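Felt Pennant Garland for the Craft Room

Monday, June 27, 2022

14 shares | 3 comments

I finished the garland for the craft room this weekend. It has been on my list since March, when I took down the old paper one and put the felt in a bin where I could see it and feel bad about it. It took two evenings, most of that cutting.

The felt is a wool blend from Nelonlow. I had bought the scrap bag, which comes in mixed colors and odd sizes, and I pulled out the mustard, the gray and two greens. The pieces were creased from the bag, so I pressed them with a damp cloth in between. Don't put the iron right on a blend. I did that on the first green piece and it went shiny, and that piece is now a pincushion.

For the template I used the side of a cereal box. Cardboard that thin cuts with regular scissors and it stays flat when you trace around it. My triangle is five inches across the top and six inches down. I traced with a white pencil on the dark colors and a regular pencil on the mustard, then cut just inside the line so the marks went away with the scraps.

If you want the pennants to match exactly, cut one layer at a time. I tried cutting two together and the bottom one came out narrower. 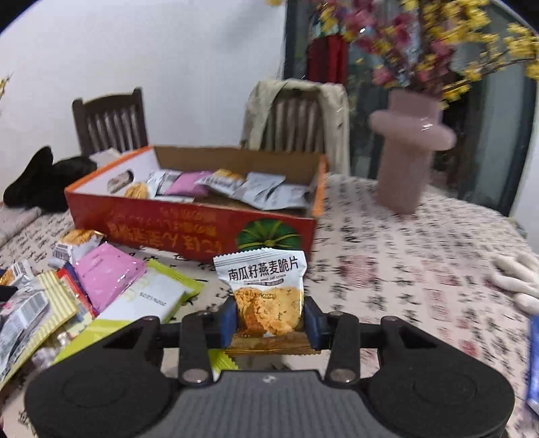

Pumpkin seed oat crisps, one packet.

The stitching is a plain running stitch in cream embroidery floss, three strands, a quarter inch from the edge. I left the top edge unstitched. You can skip this part and the garland will still look fine, but I like something to do with my hands in the evening. I ran out of cream on the second night and finished the last four in a slightly yellower thread from Oltia. They are at the far end by the closet.

To hang them, I folded half-inch cotton tape over the top of each pennant and sewed straight through all the layers on the machine. Clips work better than pins here. The tape wants to slide, and with pins I kept getting a pucker at the corner. I left an inch of bare tape between pennants and 12 inches at each end for tying. My total length came to 160 inches, enough to go across the window wall with a little dip in the middle.

It hangs from two small brass hooks. I had planned on adhesive ones, but that wall has the textured paint and they never hold there.

Next time I would use a stiffer felt. The gray is softer than the others and its points curl forward a bit. A coat of spray starch on the back helped. I may go back and glue a second layer behind those, or I may leave it alone.

The scraps went in the jar. I think there is enough mustard left for a set of coasters.

3 comments

Kasutano
Did you prewash the felt? I have the same scrap bag and the red bled all over a white pillow.

Reply from the author
I didn't, because this won't ever be washed. For a pillow I would rinse the red in cold water by itself first.

toftandthread
I made one of these with 67 tiny pennants for a nursery and I will never cut another triangle. Yours is a more sensible size. Does the cotton tape stretch at all once it's up?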